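Pastela Artificial Grape Bunch, Black

Item in: Home > Display and Props > Artificial Fruit > Grapes and Berries

The Pastela black grape bunch is a display-grade artificial fruit for bowls, shop windows, deli counters, wedding tables and stage sets. It is sold singly or in a pack of seven. Both options ship from our Trorkport warehouse.

Overview

Pastela is the mid-range line from Quintanilla. It sits between the economy fruit, which comes in one size and one color per type, and the Odon line, which is made to order for museums and film work. Most of our customers buy Pastela for table displays that stay up for a season and then go back in the box.

The berries are round and glossy and are packed close together on a central stem. The bunch is narrow at the top and fuller at the bottom. It can be laid flat, draped over the rim of a bowl or hung by the stem from a hook. The color is a very dark purple that reads as black under most indoor lighting. If you need a grape that looks purple from across a room, order the Burgundy version instead.

The finish is high gloss. Each berry picks up its own small highlight from a window or a ceiling light, so the bunch keeps its shape even though the color is so dark. Under a strong spotlight you may want to turn it or move the light to the side.

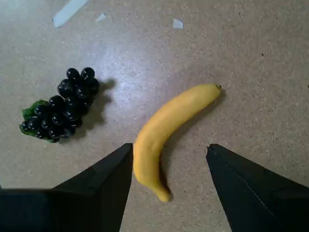 Specifications

Line: Pastela
Type: Grape bunch
Color: Black (also available in Burgundy and Green)
Finish: High gloss
Length: 9 inches, stem included
Berry material: Soft PVC
Stem material: Wire core with a plastic coating
Use: Indoor
Pack options: Single, or pack of 7
Warranty: 2 years against splitting and color loss, indoor use only

Arranging

Bunches are packed flat and may look pressed on one side when they come out of the carton. Leave them at room temperature overnight and then work the berries back into place with your fingers. Do not use a hair dryer or heat gun.

For a standard fruit bowl, put the larger pieces in first and lay the grapes over them last, with the wide end hanging slightly over the rim. Two bunches are enough for most bowls. Dark grapes go well with yellow and green fruit and tend to disappear next to plums or eggplants.

Cleaning

Dust with a soft brush. For grease or fingerprints, wipe with a damp cloth and a drop of dish soap, then rinse and air dry. Alcohol and glass cleaner will dull the gloss, and the warranty does not cover this. Store out of direct sun, in the original carton if you kept it.

Safety

Not a toy. Single berries can be pulled off the stem and are a choking hazard for small children and pets. Not for contact with food that will be eaten.

Shipping and returns

In-stock items leave Trorkport within 2 working days. Unused bunches can be returned in the original packaging. Opened packs of seven can be returned only if all the bunches are included.

The Green version is out of stock until June. Back orders are accepted and are filled in the order received.

Page updated 03/05/2023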